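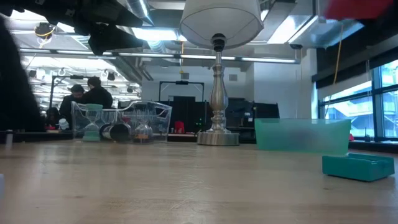 Prasanna Sikder
Clearing out the hall cabinet this week. Doing it in posts so I remember what I decided.

1/ Everything made of glass goes in the clear bin. I can see what's in it without picking it up. The lids for these bins went missing two moves ago.

2/ I own two sand timers. The bigger one has mint-green caps and came from my aunt. The small one with the dark base was for tea. I timed the small one against my phone and it runs 270 seconds. I had been calling it the five-minute timer for years.

3/ Keeping both. The aunt one goes on the bookshelf, the tea one goes back to the kitchen.

4/ The table lamp is staying too. Silver base, white shade, bought secondhand for $29. A new shade in that size was $80 at the place I checked, so I'm going to clean this one with a lint roller and leave it alone.

5/ Someone asked about bulbs. The lamp takes a standard one. I use a warm white LED and it's fine for reading.

6/ Mint bin is for things that leave the house: returns, library books, stuff I borrowed. It lives by the door starting Wednesday.

7/ The teal tray was under a plant until the plant died. Now it's for keys and mail. If mail doesn't fit in the tray, I have to open some.

8/ Cabinet itself measures 90 cm across inside. Both bins fit side by side on the lower shelf with room for the vacuum bags.

9/ Still to do: the box of cables, the candle drawer, and one shelf I haven't opened since January.

10/ Update on the lint roller. It got the dust off the outside of the shade. The inside needs a soft brush, which I'll get tomorrow.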